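# Keeping Small Screws, Brackets and Cables in Order

Updated 2021-08-11 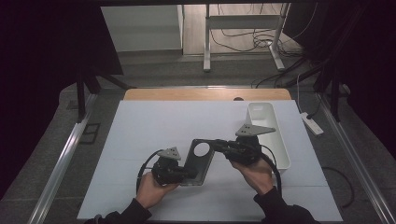

*Two servo modules and a bracket plate on a white work surface.*

Most of the time lost on a small repair goes to looking for things. The screw rolled off, the driver is under the manual, and the one short cable you need is tied up with nine others. These are the habits we use on the bench at Flerum. They work just as well on a kitchen table.

## The surface

Work on something light and plain. A black screw on a dark bench is hard to find, and a patterned tablecloth is worse. An old white shelf board laid over the table will do. Wipe it before you start. Grit under a part will scratch it.

If the board has no lip, glue a strip of thin molding along the front and both sides. Leave the back open so you can sweep it clean.

Put the lamp on the side opposite your writing hand. Overhead light alone puts your own shadow on the job.

## Screws

- Use a muffin tin or an egg carton, one cup per step. Fill it left to right as you take things apart, then empty it right to left.
- Screws that look the same often differ in length by 2 mm. Too long a screw in a blind hole can crack the part from behind. Keep each set with the panel it came from.
- For anything with an odd pattern of screws, draw the outline on cardboard and push each screw through in its place.
- Start every screw by hand. Turn it backward until you feel it drop into the thread, then go forward.
- Leave them all a little loose until the last one is in, then tighten across the corners.

Thread locker is for metal into metal. Keep it off plastic, which it can make brittle. A drop is plenty.

## Cables

Tie cables with hook-and-loop strips. Zip ties are fine for something that will stay put for years, but people pull them too tight and then nick the insulation cutting them off.

Label both ends. Masking tape folded into a flag holds up well enough indoors, and pencil on it does not smear the way ballpoint does. Coil loosely, in the direction the cable already wants to go. Unplug by the plug.

## Sorting the leftovers

Every house has a jar of mixed hardware. Ours at Tuststead had about 1000 pieces in it and took two evenings to go through. Sort by kind first (wood screws, machine screws, nuts, washers), then by diameter, and only then by length. Throw out anything rusted or with a chewed head.

Small drawers beat jars. We have an Ayele cabinet, bought used, and the drawers come all the way out, so watch for that when you carry one across the room. Tape a sample of the contents to the front of each drawer.

## Finding what you dropped

Stop moving and listen for where it lands. Lay a flashlight flat on the floor and turn it slowly - small parts throw long shadows. After that, try a vacuum cleaner with a piece of stocking held over the hose by a rubber band.

Check your cuffs, too.

## Next

The page on sharpening screwdriver tips and regrinding worn flat blades goes up in September, along with the Drirkero bench plans.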